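Informe de avance – Paquete de trabajo 3: planificación y control para desmontaje de equipos informáticos
Por Josefina Alarcón
Agosto

1. Alcance del periodo

El presente informe cubre el trabajo de software realizado desde la entrega anterior sobre Cosix, la pila de percepción, planificación y control que Wulinden desarrolla para la extracción de componentes en ordenadores de sobremesa fuera de uso. Las tareas mecánicas y de logística corresponden al paquete 2 y las documenta Kaveck por separado.

Los objetivos acordados para el periodo eran cuatro: sustituir el planificador de trayectorias en la zona interior del chasis, cerrar el lazo de fuerza durante la extracción de tarjetas de expansión, estabilizar el registro de datos y publicar la interfaz de diagnóstico. Los tres primeros están terminados según los criterios del anexo técnico. El cuarto está parcialmente terminado; el motivo se detalla en el apartado 5.

2. Percepción

El detector de componentes se ha reentrenado con 1132 imágenes anotadas de interiores de torre. Osian Lougher revisó el esquema de etiquetas antes del reentrenamiento y eliminó dos clases que los anotadores confundían de forma sistemática: soporte de tarjeta y pestillo de retención. Ambas se han unificado en una clase única con un atributo de estado (abierto, cerrado, desconocido). El atributo se evalúa en una segunda pasada y solo cuando el planificador lo solicita, lo que descarga el bucle principal.

La estimación de pose de las tarjetas sigue apoyándose en el canto superior del circuito impreso. El canto es un rasgo fiable siempre que no haya cables delante. Con cables cruzados, el ajuste de línea tiende a engancharse al borde del mazo y devuelve un ángulo plausible pero incorrecto. Se ha añadido una comprobación de coherencia contra el plano de las ranuras traseras: si el ángulo entre ambos se aparta de la perpendicular más de lo tolerado, la estimación se descarta y se pide otra vista. La tolerancia es por ahora un parámetro fijo. Seren Penry propone hacerla dependiente del modelo de chasis, y la propuesta está anotada para el periodo siguiente.

Queda sin resolver el efecto de los reflejos en las superficies metálicas desnudas. La nube de puntos presenta huecos en las tapas de ranura y en la chapa lateral, y el mapa de ocupación los interpreta como espacio libre. La medida provisional consiste en rellenar esos huecos con el plano ajustado del chasis antes de construir el mapa. Es conservadora: cierra aberturas reales que el brazo podría aprovechar, pero elimina los contactos con la chapa por falsa ocupación nula.

3. Planificación en espacio confinado

El planificador anterior trabajaba con un modelo convexo de la pinza. En espacio abierto la simplificación es aceptable. Dentro de una torre, el envolvente convexo de los dos dedos rellena precisamente el hueco donde debe quedar la tarjeta, y toda configuración de agarre válida se rechazaba como colisión. Durante el periodo previo esto se sorteaba desactivando la comprobación en los últimos centímetros de la aproximación, práctica que la revisión externa señaló con razón como inaceptable.

La versión actual descompone la pinza en cuerpos independientes (cada dedo, cada segmento de apoyo y la base) y los comprueba por separado contra el mapa. La comprobación permanece activa hasta el cierre. El coste por consulta aumenta, y para compensarlo se precalcula un campo de distancias de la zona interior cada vez que cambia el estado del chasis, es decir, al retirar una pieza o al mover el equipo en el útil de sujeción.

La aproximación se divide en tres fases. En la primera, el brazo se sitúa sobre la abertura con orientación libre alrededor del eje de entrada. En la segunda, la orientación se fija de modo que los dedos queden a ambos lados de la tarjeta y el descenso se hace en línea recta. En la tercera, con la tarjeta ya entre los dedos, la velocidad se limita y el control pasa de posición a admitancia.
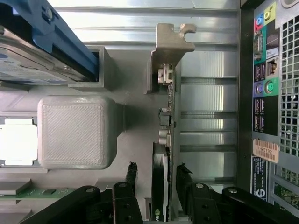
El paso de la segunda a la tercera fase era el punto con más fallos del sistema. La conmutación se disparaba por altura, a partir de la pose estimada al inicio del descenso, y cualquier error en esa estimación se trasladaba íntegro al instante del cambio. Ahora se dispara por una condición compuesta: altura dentro de la ventana prevista y confirmación visual desde la cámara de muñeca de que el canto de la tarjeta está entre los dedos. Si la altura entra en ventana y la confirmación no llega, el brazo se detiene, retrocede y repite la estimación. El número de reintentos está limitado a dos; agotados estos, la tarea se devuelve a la cola del operador.

Benjie Calimlim ha reescrito además el generador de candidatos de agarre. La versión anterior muestreaba de manera uniforme a lo largo de la tarjeta y descartaba después por colisión. La nueva consulta primero el campo de distancias y muestrea solo donde hay holgura para los dos dedos. En chasis con unidades de disco próximas a la zona de tarjetas la diferencia es notable, ya que buena parte de los candidatos uniformes caía en posiciones donde uno de los dedos interfería con el soporte de la unidad.

4. Control durante la extracción

El controlador de admitancia funciona a la frecuencia del sensor de fuerza, con la ganancia reducida en el eje perpendicular al plano de la tarjeta. La extracción se realiza mediante tracción con una oscilación de baja amplitud a lo largo del conector. La amplitud y el periodo de la oscilación proceden de los ensayos manuales de Prydderch, que facilitó los perfiles de fuerza de sus operarios en formato tabulado.

Se han ejecutado 74 extracciones completas en el banco de pruebas, todas con el controlador nuevo y el registro activado. Los fallos se agrupan en dos causas:

a) Retención no liberada. El sistema inicia la tracción con el pestillo todavía cerrado. La fuerza crece sin desplazamiento y el controlador aborta por umbral. No ha habido daño en la placa base en estos casos, pero cada aborto consume el tiempo de un ciclo. La corrección pasa por exigir el atributo de estado del pestillo antes de autorizar la tracción; está implementada en rama y pendiente de integración.

b) Deslizamiento del agarre. Los dedos pierden la tarjeta al iniciar la oscilación. Se observa sobre todo en tarjetas con cubierta de disipador, donde la superficie de contacto es irregular. Se ha añadido un detector de deslizamiento basado en la derivada de la apertura de pinza, que interrumpe la oscilación y aumenta la fuerza de cierre hasta un máximo configurado. El detector produce todavía falsos positivos en tarjetas sin cubierta.

El umbral de aborto se ha mantenido en el valor acordado con Kaveck. Baptiste Lefèvre ha pedido elevarlo para tarjetas largas. Nuestra posición es no modificarlo hasta integrar la corrección de la causa a), dado que ambos efectos no pueden separarse en los registros actuales.

5. Herramientas y registro de datos

El registro guarda ahora en un único archivo por tarea las imágenes de muñeca, la fuerza, las articulaciones, el estado del planificador y el identificador de versión de cada módulo. Las marcas de tiempo se toman del reloj del controlador y no del ordenador de visión, con lo que desaparece la deriva que obligaba a realinear los datos a mano. La reproducción fuera de línea permite repetir la decisión de cualquier módulo con los datos originales y compararla con la de otra versión.

La interfaz de diagnóstico muestra el mapa de ocupación, los candidatos rechazados y el motivo del rechazo. Falta la vista de fuerza sincronizada con imagen. El desarrollo se detuvo 10 días por la migración del servidor de integración, que no estaba prevista en el plan y que afectó también a las pruebas de regresión nocturnas. Estas se han restablecido con un conjunto reducido de 20 tareas grabadas; el conjunto completo se recuperará cuando haya almacenamiento suficiente.

6. Riesgos y desviaciones

El riesgo principal es la variedad de chasis. Los parámetros de descenso y las tolerancias de coherencia se han ajustado en torres de formato convencional, con acceso lateral amplio. Los equipos de perfil bajo del segundo lote de Prydderch tienen la tarjeta montada sobre adaptador y paralela a la placa base, y la división en fases descrita en el apartado 3 no se les puede aplicar sin cambios.

El segundo riesgo es de plazo. La integración de la comprobación de pestillo depende de la segunda pasada del detector, y esta ocupa la misma GPU que la reconstrucción del mapa. Se estudia ejecutarlas en secuencia – con penalización de tiempo de ciclo – o trasladar una de ellas al segundo nodo. No se solicita presupuesto adicional por este concepto.

7. Trabajo previsto

– Integrar la comprobación de estado del pestillo y repetir la serie de extracciones con la misma configuración de banco.
– Hacer dependiente del modelo de chasis la tolerancia de coherencia angular.
– Completar la vista de fuerza en la interfaz de diagnóstico.
– Redactar la especificación de aproximación para equipos de perfil bajo, sin implementación en este periodo.

Los archivos de registro y las configuraciones usadas en el apartado 4 están en el repositorio compartido, en la carpeta del paquete 3.

Comentarios (4)

Baptiste Lefèvre
Sobre el umbral: de acuerdo en esperar, pero pediría que la repetición de la serie incluya tarjetas largas en proporción suficiente. En la actual hay pocas y no permiten concluir nada.

Josefina Alarcón
Incluidas. Envíame las referencias que os interesan y las añado al plan de ensayo.

Osian Lougher
Apartado 2: el relleno de huecos con el plano del chasis tapa también la rejilla de ventilación. Para extracción no importa, para la tarea de ventiladores sí. Convendría que fuera una opción por tarea.

Seren Penry
Abro incidencia con lo de Osian. ¿La derivada de la apertura se calcula antes o después del filtro? En el código veo las dos cosas según la rama.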